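Kitchen > Cookers and Steamers > Rice Cookers > Narkesel 501

Print this page | E-mail this page

Narkesel 501 Rice Cooker
Item no. 1126

The Narkesel 501 is a countertop rice cooker for households that make rice several times a week. It has one cooking switch and a keep-warm setting that comes on when the cooking cycle ends. There is no timer and no menu to scroll through. White rice, brown rice and porridge all use the same switch, and only the amount of water changes.

The inner pot lifts out for washing and has water lines marked on the inside wall. The lines are for white rice. For brown rice, fill to one line higher than the number of cups you put in. Use the cup that comes in the box, which is smaller than a standard US measuring cup.

Rinse the rice in a separate bowl, as the metal edge of a strainer can scratch the pot coating. Dry the outside of the pot before setting it on the heating plate. Grains of rice stuck to the plate will give uneven cooking and should be wiped off once the unit is cool.
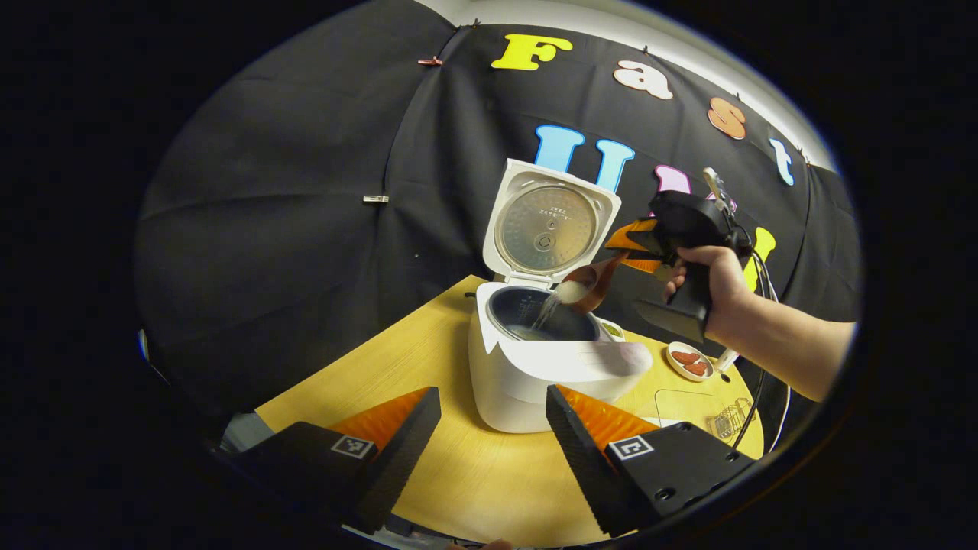 White rice cooker with the lid fully open, showing the round inner plate.

Cleaning
Unplug the cooker and let it cool. Wash the pot, cup and paddle by hand in warm soapy water. Wipe the lid plate with a damp cloth after each use. Starch collects near the vent and can make the cooker spit if it is left there. Do not put the body of the cooker in water or under the tap.

Parts and repairs
Replacement pots, cups and paddles are stocked at our Sarmiento warehouse and ship separately from cookers. Cords from the older Clanano line do not fit this model. For lid and hinge repairs, contact Consolacion Layug at the service desk with your item number and proof of purchase.

Ordering
Single units ship in a plain carton. Kitchens and schools ordering 100 or more should ask Kristine Padilla in trade sales for a written quote. Trade orders are packed on pallets and need a delivery address with a loading dock or a lift-gate request. Claltatov account holders can add this item to a standing order.

Returns are accepted on unused cookers in the original carton. Pots that have been cooked in cannot be returned unless they are faulty.

Page last updated 4/23/23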